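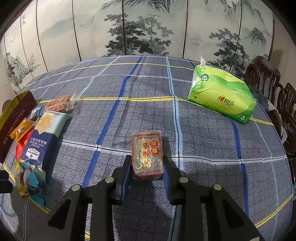 Chapter 7
House Rules for Hand-Held Grippers

I used to skip the chapter on standards in every textbook I owned, so I won't be cross if you're tempted. Give me a few pages, though! Most of what follows was learnt the hard way, on a project called Halledier, where we set out to record people tidying tables full of snacks and ended up arguing for weeks about what counted as a proper grasp.

We had 1197 recordings by April, and I'd have guessed that nearly all of them were usable. Then we sat down with the Brikby checklist (you'll find it at the back of the book) and threw out 57 in the first afternoon. Some began with the fingers already shut. In others the operator had nudged a packet straight with a spare hand - a perfectly natural thing to do, and useless to a machine that hasn't got a spare hand.

So we wrote rules. The first draft had 32 of them and people couldn't remember half, me included. The ones that stuck were about the start of a grasp. Open the jaws wider than the object before you go near it. Bring one finger down each side, and stop for a moment before closing. Close on the packet itself and leave the cloth alone. If it slips, let it slip, and keep the recording.

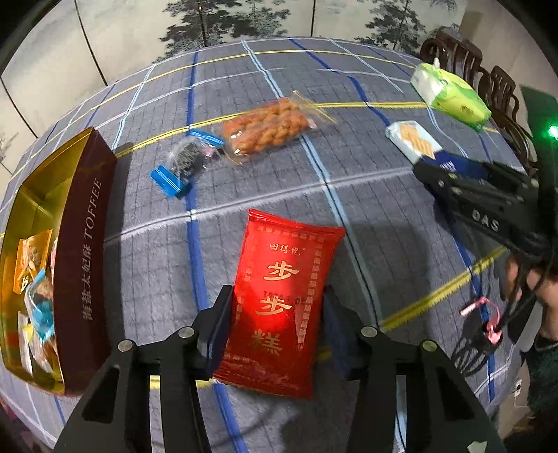

Sharing a table needs rules of its own, and this is where I've seen the most muddle. Two people reaching for things at the same time will each assume the other is going to wait. Our wording, borrowed from the Gosselin handbook and then shortened, was "say it, then reach": name your object out loud before your gripper moves. It feels daft for the first ten minutes. Cables get a line too - keep them clear of the jaws and off whatever your neighbour has just named.

We'll take all this in order. Section 7.1 covers opening width and approach, 7.2 deals with soft wrappers and see-through bags (my favourite, and the longest by miles), and 7.3 looks at shared tables. Before you start, have a go at writing your own rule for picking up a bag of crackers without crushing what's inside, and keep it somewhere safe, as you'll want it again in 7.2.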